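Notebook, textiles bench, March

Garment folding trials for the Pranden set. Start 11 a.m. Me (Ehsan) and Laiba Soomro, Aqeel in after lunch.

Wanted to settle the fold order for long sleeves before Laiba writes up the sheet. Used the raglan, grey body with the rusty orange sleeves, since the colour change makes the sleeve line easy to follow. Garment flat, neckline away from us, one sleeve brought in diagonally over the body, other one left out straight until the first is down.

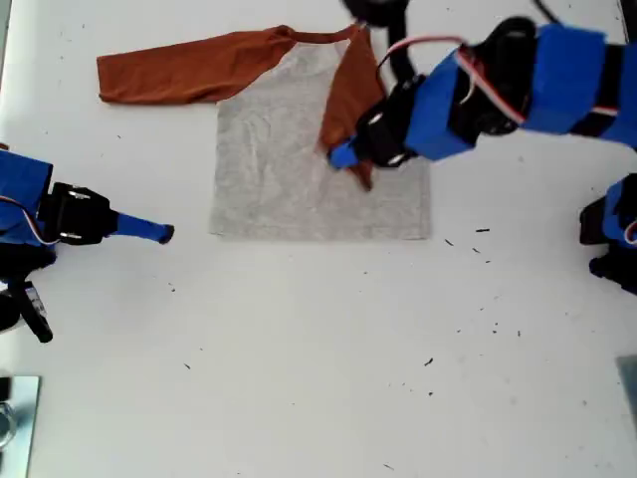

Main trouble is still the raglan seam. A set-in sleeve has an obvious place to turn at the shoulder, this one runs up to the neck and you can fold it anywhere. Laiba wants the turn at the edge of the body panel. I would go 26 mm further in, which leaves a narrower packet. Agreed to write it her way and note mine underneath.

Smoothing the body first matters more than I had allowed for. Creases left in the grey body end up doubled under the sleeve.

Moved on to the small cloths. No set fold for these yet. Aqeel thinks halves then thirds, same as the Iltholm towels. Table wants wiping down before the next lot, there are crumbs on it again.

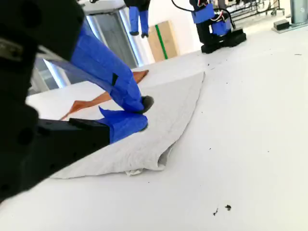
White cloth, creased, with the thin orange-tan strip running across it.

To do:
Ask Beatrice Chege if the order of 200 cloths is hemmed or raw edge.
Label the raglan and put it back in bin 1709.
Laiba to send draft sheet to Engelbert.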